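Catalogue > Substrats et rempotage > Terreaux techniques > Vivard TR 40

Vivard TR 40, substrat de rempotage pour plantes d'intérieur

Réf. TR 40, sac de 40 litres. Palette de 2000 litres sur commande.

Le TR 40 est un substrat prêt à l'emploi destiné au rempotage et à la culture en pot sous abri : plantes vertes, fougères, aracées, jeunes agrumes. Il ne convient ni aux orchidées épiphytes ni aux plantes de terre de bruyère, pour lesquelles on se reportera à la gamme Hikdale.

Composition : tourbe blonde tamisée, fibre de coco lavée, écorce de pin compostée, perlite, argile granulée. Le pH est corrigé à la chaux dolomitique avant ensachage. L'engrais de fond est de type minéral, à libération immédiate ; il couvre les premières semaines de culture, après quoi la fertilisation est à la charge de l'utilisateur. Aucun agent mouillant n'est ajouté.

La granulométrie est moyenne. La fraction fine a été réduite par rapport à l'ancienne formule afin de limiter le tassement dans les pots profonds. Les clients qui utilisaient l'ancienne formule en godets de semis passeront au Vivard TS, plus fin et moins chargé en engrais.

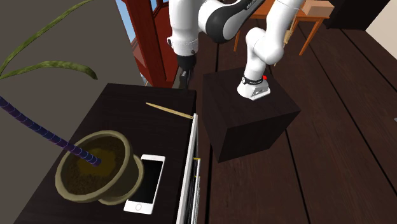
Catalogue technique, p. 168

Mise en œuvre. Émietter le substrat avant emploi, sans le tamiser. Humidifier si le contenu du sac a séché en stockage. Remplir le pot jusqu'à 3 cm sous le bord, tasser légèrement à la main, arroser par le dessus jusqu'à écoulement. Laisser ressuyer et compléter le niveau si nécessaire. Le collet de la plante doit rester à la hauteur qu'il avait dans l'ancien contenant.

Une couche de drainage au fond du pot n'est pas requise avec un contenant percé. En cache-pot étanche, prévoir une réserve de billes d'argile Pešek et un tube de contrôle du niveau d'eau. En terre cuite non émaillée, le substrat sèche plus vite par les parois : rapprocher les arrosages en conséquence.

Fertilisation d'entretien : engrais liquide équilibré, à demi-dose, de mars à octobre. Suspendre en période de repos. Une croûte blanchâtre en surface signale un excès de sels ou une eau calcaire ; retirer les deux premiers centimètres et les remplacer.

Stockage : à l'abri du soleil et de la pluie, sac fermé. Un sac entamé s'utilise dans la saison. Les palettes ne se gerbent pas.

Conditionnement et livraison. Le sac est livré à l'unité ou par palette complète. Départ du dépôt Predska pour les commandes professionnelles, retrait au comptoir pour les particuliers. Les sacs percés au transport sont repris s'ils figurent sur le bon de livraison signé.

Accessoires compatibles : billes d'argile Pešek, tube de contrôle, soucoupes, paillage d'écorce fine.

Fiche rédigée par Viera Jireš, service technique. Mise à jour du 26 mai 2023, qui annule la version précédente.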